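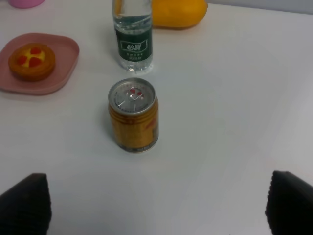 Short fiction, by brivance

The Can

The can fell over on the first try and rolled off the table. I picked it up and put it back on the pencil mark. It had a dent in it by then, but the dent was near the bottom and the gripper closed higher up, so we kept using it.

"Again," said the captain.

I pressed the key. The arm went down, stopped, went down some more, and shut its fingers a little to the left of where the can was. The can fell over.

We were in the back room at Cletmont High, where the robotics club met after the orchestra was done with it. The Rusarero meet was in April, and the task that year was table clearing. A judge would set things out, read one of them off a card, and the arm had 30 seconds to pick up that thing and nothing else. We didn't know what the things would be. The rules said "common household objects," so we had all brought stuff from home.

I was a sophomore and had joined to avoid track. My job was resetting the table. I was good at it. I knew where the water bottle went and how far the plate with the tart had to be from the bottle so the arm could get between them. The captain wrote the code, and the only other senior did the wiring and ate crackers.

"It's the camera," the captain said. "It thinks the can is over there."

"The can is over here," I said.

"I know where the can is."

We tried it until 8 that night. My mother texted from the parking lot and I told her ten more minutes, and then I told her that again. When I finally got in the car she asked if we had fixed it. I said no. She had the radio on low and a bag of takeout on the passenger seat, so I rode in the back with my backpack on my knees and thought about the can.

The Toys

The next week the other senior brought a bag of things that belonged to a little sister. I set them out on the right side of the table, with the little pink pot at the back and the fuzzy one closest to me. The captain wanted to see if the arm would do better with soft things.

It didn't do better. It went for the wrong side of the table every time.
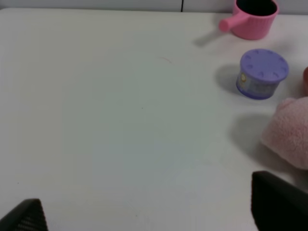
I had started keeping a log by then. It was a green notebook from the drugstore, and I wrote down every run, what the target was and where the fingers ended up. Most of the entries said "left." I had been writing "left" for two weeks before I looked at it as a word.

"It always misses left," I said.

The captain didn't turn around. "Sometimes it misses short."

"It misses short and left."

I brought the notebook over and put it next to the keyboard. There were 67 runs in it. The captain read down the page with one finger, then went back to the top and read it again – slower this time. The other senior came over to look too and got cracker crumbs in the binding.

Then the captain got under the table with a flashlight and looked up at the arm from below. The camera bracket was a part we had ordered from a company called Rizzi, and it was held on by two screws. One of them was tight. The other one you could turn with your fingers.

"Who put this on?" the captain said.

The other senior ate a cracker.

We tightened the screw and ran the calibration over from the start, which took the rest of the afternoon. I reset the table so many times that the eraser on my pencil wore flat from moving the marks. Around dinner my mother came inside instead of texting. She sat on a folding chair by the door with her coat on and didn't ask anything.

"Purple lid," said the captain, and I pressed the key.
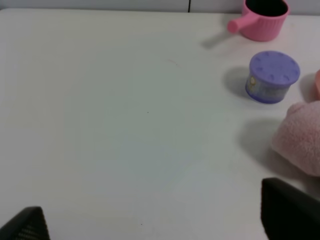 The Meet

We drove up in the other senior's van with the arm wrapped in a moving blanket. Our table was number 686, in a gym so big they had numbered the tables by row, and it took us two trips around the floor to find it.

The judge was a tall woman with a clipboard. She put out a stapler, a sock, a banana and a can of soup. I looked at the can of soup. It was taller than ours and had a paper label.

"Can," she read off the card.

The captain nodded at me. My hand was sweating, so I wiped it on my jeans first, and then I pressed the key. The arm swung out over the banana and started down, and behind me I could hear the other senior opening a sleeve of crackers.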